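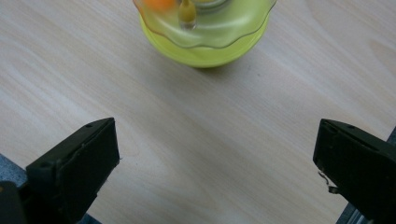
By Sigrun Backlund, Govcombe Household Advice Service
Published 25 May 2022 | Leaflet 334

Caring for a Light-Colored Tabletop

Light tabletops show everyday wear sooner than dark ones. The following procedure applies to sealed wood and to wood-look surfaces. It does not apply to oiled or waxed furniture, for which residents should request the Bekadwood leaflet.

Before you begin

Clear the table completely and wipe away crumbs with a dry cloth. Grit dragged across a finish is a common cause of fine scratches. Test any cleaner on the underside of the table first and wait one hour.

Routine cleaning

1. Add three drops of dish soap to a bowl of warm water.
2. Wring out a soft cloth until it no longer drips.
3. Wipe in the direction of the grain, turning the cloth often.
4. Rinse with a second cloth and plain water.
5. Dry the surface at once, including the edges and any seams.

Marks and stains

For dried food, lay a damp cloth over the spot for five minutes and wipe again. Do not scrape with a knife. For ink, use a little rubbing alcohol on a cotton swab - work from the outside of the mark inward - and rinse promptly. Scouring powder and steel wool should not be used on any sealed surface.

Fine scratches are easiest to find under a lamp held low to one side. Those that do not catch a fingernail may be left alone. Deeper scratches in solid wood can be filled with a matching wax stick.

Printed copies are available at the Ouazzani Street office.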